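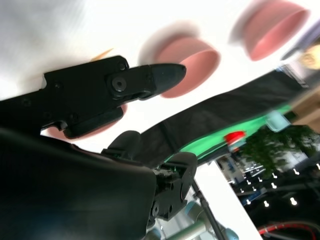
Fingertip, hinge and hex-socket bolt.

4. Adding a second drive and building the mirror

Read this section through once before you pick up a screwdriver. It covers the Grotik storage card with two drives fitted, set up as a mirror. If you bought the card with one drive and plan to leave it that way, skip to section 5 and enjoy your free evening.

Before you start

You need two drives of the same capacity. They do not have to be the same model, but the mirror will be as small as the smaller one and as slow as the slower one, much like a group hike.

Back up anything you care about. Building the mirror erases both drives, including the one you were sure it would leave alone.

CAUTION: A mirror is not a backup. If you delete a folder, the card will delete it from both drives with great efficiency.

Fitting the drive

1. Shut the computer down, switch off the power supply at the back and pull the cord. Sleep mode does not count.

2. Touch bare metal on the case, then take out the card. Hold it by the edges.

3. Remove the screw from the empty drive position. Put it somewhere you will find it again. The carpet is a poor choice.

4. Slide the drive into its socket at a shallow angle, press it flat and put the screw back. Stop when it is snug. Drives have been cracked by people who kept going.

5. Return the card to a slot wired for eight lanes or more. Many boards have a long slot that is only wired for four, and the only place this is admitted is a footnote in the board's manual. The card will work there, at reduced speed, without complaining.

NOTE: If the slot shares lanes with your onboard storage sockets, a drive you already own may vanish from the list. It is fine. Move the card to another slot and it will come back.

Building the mirror

1. Start the computer and press F2 when the Grotik banner appears. You have 2 seconds. We asked for more.

2. Open Utport, the card's built-in setup screen. Both drives should be listed. If only one is, power down and reseat the other.

3. Choose New Array, then Mirror. Leave the block size alone unless you have a reason you could explain out loud.

4. Pick a write policy. Thoroddsen waits for both drives to confirm each write. Iron confirms as soon as the card's own memory has the data, which is quicker and a good deal braver. Use Thoroddsen if you do not have a battery backup.

5. Type YES in capitals. Lowercase is ignored, on purpose.

6. Let the first sync finish. On a pair of 2000 GB drives at the default rate of 400 MB per second, that takes a little under an hour and a half. You can use the computer meanwhile, but everything will feel like Monday.

NOTE: The progress bar sits at 99 percent for several minutes while the card checks its work. Please do not restart it to help.

If the array shows as Degraded

Check the drive screw first, then the slot. If the status returns after a full resync, write down the error code and the firmware version before contacting support. "It went red" has been received before and did not narrow things down.

Section text by Vitória Sampaio. Last revised October 17, 2025, for the firmware released in June.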